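Office Practice, first year
Unit 2: Fastening papers
Handout for the August session

Prepared by Blandine Bouvier

What this handout covers

In the first unit we sorted the incoming post and learned how to put the date on it. In this unit we fasten papers together. It sounds like a small subject, but a large part of the complaints that come back to an office concern pages that were lost, pages in the wrong order, or a staple that went through an important figure. Please read the handout before the practical class and bring it with you. The exercises are on the last page.

1. Temporary or permanent?

Before you take any tool in your hand, ask one question: will somebody need to take these papers apart again?

If the answer is yes, use a paper clip or a fold-back clip. Papers waiting for a signature, papers to be scanned and papers that will be punched for a binder all belong here. If the answer is no, you may staple. Finished reports, copies for a meeting and receipts attached to a claim form are the usual cases.

In the exercises we work with the letters of two companies, Irkard and Peltonen. Irkard wants all its supplier invoices without staples, as they go through a scanner with a feeder. Peltonen accepts staples, but only one, in the top left corner. You will meet this kind of difference in every office. The rule of the receiver is stronger than your own habit.

2. How to read a staple size

Students often believe that all staples are the same. They are not, and a wrong staple is the most common cause of a jam.

The size is written as two numbers with a stroke between them. The first number tells you the type of wire. The second number is the length of the leg in millimetres, which means how far the staple can go down through the paper. In 24/6, for example, the wire is type 24 and the leg is six millimetres long. In 26/6 the leg is the same but the wire is thinner.

A longer leg is for a thicker pile. If you use a long leg on two sheets, the points have too much metal to fold and they may cross each other or come up again through the paper. If you use a short leg on a thick pile, the points do not reach the other side at all.

Some staplers take more than one size and some take only one. Look on the body of the tool first, then on the box of staples, and compare. Do not trust the colour of the box.

3. Preparing the pile

Hold the papers loosely with both hands and knock the long side on the table, then the short side. Do this two or three times. Check that the page numbers run in order and that no page is upside down. Take out any old clips.

For a text that reads from left to right, the staple goes in the top left corner. It can lie parallel to the top edge or at an angle. In this course we use the angle, because the pages turn more easily and tear less. Keep one centimetre away from both edges.

A booklet is different. There you need two staples in the fold, and a normal desk stapler can seldom reach so far. We will come to booklets in unit 4.

4. Stapling, step by step

a) Read the size marked on the stapler. The blue one has 24/8 on its black label, so for our tray we take out the 24/8 staples and leave the other sizes in the drawer.
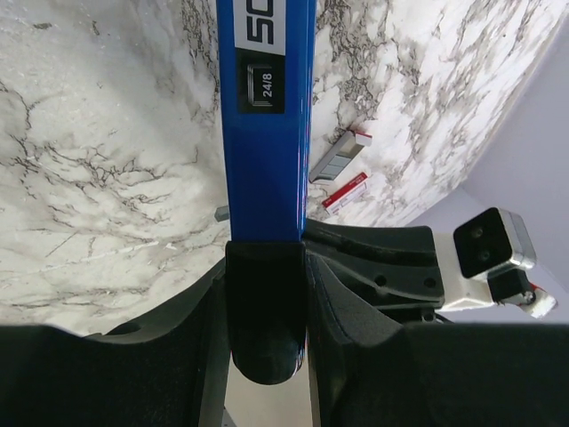 b) Open the magazine and put in one strip of staples with the points down. Do not push in a second strip if it does not go in easily. Close the magazine until you hear the click.

c) Make one test on two sheets of waste paper. Both legs should be folded flat on the back.

d) Place the corner of the pile in the mouth of the stapler. Keep your other hand at the side of the paper, never under it.

e) Press down with one steady movement. A quick hit with the fist bends the staple and does not save any time.

f) Turn the pile over and feel the back with a pencil, not with your finger. If a point stands up, remove the staple and begin again with a new one.

5. When something goes wrong

The stapler is jammed. Open it, point it away from your face and take out the bent staple with tweezers. A knife is not allowed in the classroom.

The staple goes in only on one side. The pile was probably not flat, or you pressed at an angle.

The staple must come out. Use the remover from the back of the pile: first lift the two legs, then turn the pile over and pull the bridge out. If you pull from the front only, you make a hole – and Irkard will send the page back.

6. Exercises

Work in pairs. Each pair receives a folder with 46 loose sheets from Irkard and Peltonen.

Exercise 1. Separate the sheets by company and put them in order of page number. You have 14 minutes.

Exercise 2. Decide for each set whether it should be clipped or stapled. Write one sentence for every decision.

Exercise 3. Fasten the sets. Write on your worksheet which staple size you used.

Exercise 4. Exchange folders with another pair and check their work with the list in section 4.

Please hand in the worksheet with both names on it, fastened in the correct way.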